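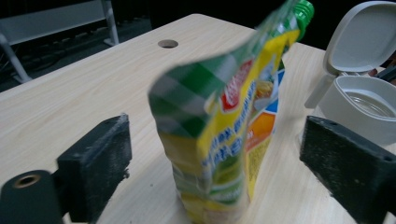
The Second Pair of Fingers

Kusum Grewal had the budget open since lunch, and it was now almost six. The line for fingers said 951. The line for everything else had no number yet.

"Grerkeo sent the new price," said Đoàn from the door. "It is 1,232 for the pair with soft tips."

"For two fingers?"

"For two fingers and the screws."

She wrote it down with pencil, as she did with all prices she did not like. The packing line at Presus would start in August, and it had to pick up pouches with a screw cap, 32 in every box. A pouch is a difficult thing to hold. When you press it in one place, it becomes fat in another place. Her father used to say the same about money.

"The black ones we have are good," she said.

"They are good for boxes."

"You tried them today with the pouch?"

"Many times." Đoàn came in and sat down. He had a yellow stain on his sleeve, and he saw that she was looking at it. "One time too hard," he said.

Kusum moved the pencil along the lines. If she took the soft tips, the spare motor must wait until the next year. If she took the motor, Đoàn would have to find the right pressure by patience, and his patience was not in the budget at all. She had also promised Flelari an answer about the conveyor, and they had already called her two times.

"How many pouches did you break?" she asked.

"Do you want to put it in the table?"

"Yes."

He thought for a while. Then he took the pencil out of her hand, made a new line under the fingers, and wrote the word "mango."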